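The Galley Kitchen at Plesmont, Finished Enough

Posted 09/03/2023

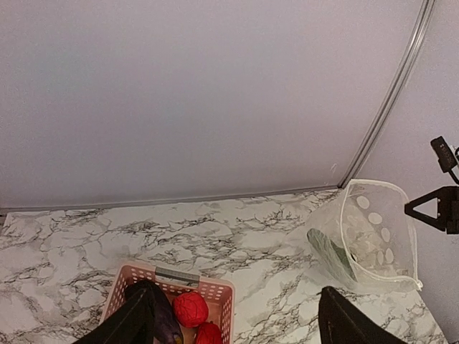
The marble-patterned counter, with an eggplant in a pink basket for company.

Anyone who has followed the Plesmont kitchen from the start knows that we promised a gallery when it was done. It is not done. There is still a drawer that opens only if you open the one above it first, and the Willems cabinet doors are on their second set of hinges. But the counter is in, the walls are up, and people have been asking to see it, so the gallery goes up now and will get longer as the jobs list gets shorter.

A few notes to go with the first picture, for those who like to know what they are looking at.

The counter
We went back and forth on the pattern for most of the summer. The sample from Kodus was the size of a playing card and had exactly one vein on it, which made it look very calm. A full counter has a good deal more going on. The veining bunches up on the left and toward the middle, then thins out as you go right, and I have become fond of the busy end. Crumbs vanish into it. So did a set of keys, for an afternoon.

The wall
Sold to us as white. Put it next to anything that is really white and it goes lavender, a fact the color card kept to itself. We had 12 panels delivered and used fewer, so if you are local and want a pale wall of your own, write to me. There is one tiny scuff low down by the corner. It has been there long enough to count as a feature.

The trim
Metal along the bottom, where the wall meets the counter, and a thinner silver-gray strip running up the corner seam. The strips came from Nelmont, order 423, and arrived 15 days after the order saying they had arrived. I wiped them down with dish soap and a soft cloth, and so far that is all the care they have asked for.

The basket
Salmon pink, plastic, full of little rectangular holes, gray handle. It goes with nothing in the room and has outlasted two kitchens. It was meant to be a stopgap until the produce rack went up, and the produce rack is still in its box in the hall – all 41 pieces of it, including the hardware bag. The basket can be rinsed in the sink and carried to the table, so I am in no great hurry.

The eggplant
Dark purple and glossy, and by some distance the best-finished surface in the kitchen. It has company in the basket, and dinner will be some version of a tray of roasted vegetables, as it has been most of this month.

Still to come: the drawer, the hinges, a proper light over the sink, and the shelf I keep measuring for and then measuring again. I hope to add the next pictures before the end of September – the shelf first, if it goes up level.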